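Log the Gap, Then Talk About the Policy

November 2023

Most of the software arguments I read about manipulation concern the policy: which backbone, how many action steps per chunk, whether to predict absolute poses or deltas. Far fewer concern the state that the policy is given. My view is that jaw width should be treated as a measured signal with its own clock, its own calibration and its own failure flag, and that a stack which stores only the commanded width should not be used to produce training data at all.

The usual arrangement goes like this. The gripper driver accepts a target width and publishes a state message. The state message has a field called width. In two of the drivers I have worked with, including the one that shipped in the first Zumel release, that field was the last accepted target passed through a rate limiter. It looked like a measurement when plotted. It had a ramp, a settling time and a plausible final value. It carried no information about the fingers.

A policy trained on that field learns a relation between its own past output and its next output. On the training set this does very well, with smooth actions and a low validation loss. On the robot, the first time the jaws stop early against something, the field keeps closing on schedule and the policy moves on to the lift. We spent most of July tuning a grasp detector before anyone plotted motor current against reported width on the same axis.

The second problem is time. The wrist camera stamps its images on arrival at the host, after exposure, readout and transfer. The gripper stamps its messages at the source. If the logger pairs them by nearest stamp, the image is always older than it claims to be, and during a fast close the visible gap and the logged gap disagree. On our Brandport bench the offset came to 27 milliseconds. That is tolerable while the arm is still, and it is enough to label a contact before it happens. A fixed correction in the loader is an acceptable fix, provided it is stored with the recording and not buried in a script on one person's machine.

The wrist view is the obvious cross-check. Both fingertips are in view with the jaws wide apart, so the gap can be estimated from pixels and compared with the logged value. It does not need to be precise. A coarse estimate, computed offline for every recording, catches a swapped sign, a stale field or a bad zero.
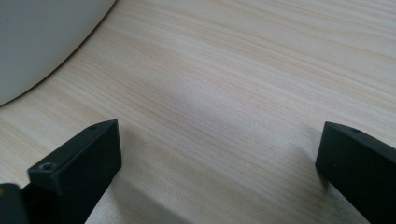 Sarıgül objects that the pixel check brings in its own errors, and that a team with limited hours would do better to buy an encoder and trust it. Focus falls off close to the lens, black fingers on a shadowed surface give a weak edge, and a threshold tuned over pale wood will fail over something darker.

I accept all of that and still want the check. An encoder reports the position of a shaft. Between the shaft and the fingertip there is backlash, a linkage and a screw that somebody tightened by hand. The vision estimate is worse in every ordinary respect, but its errors come from a different place, and a disagreement between the two is worth a flag even when neither is right. Our tool, Lollis, raises that flag at 5 millimeters, held over several consecutive images. A tighter limit filled the review queue with lighting changes.

The cost is small. Lollis ran over a batch of 300 recordings overnight on a desktop, with no changes to the recorder. The larger expense was agreeing on a schema: commanded width, measured width, source of the measurement, stamp at source, stamp at host, calibration version. Six fields where there had been one. Some planners downstream broke because they had been reading the old field as a command, and some because they had been reading it as a measurement.

I would make the new fields mandatory at write time. If the driver cannot measure width, the recorder should store a null and the training code should have to decide what to do with it. Filling the hole with the command is a modeling decision, and it belongs in the training config, where it can be reviewed along with the learning rate.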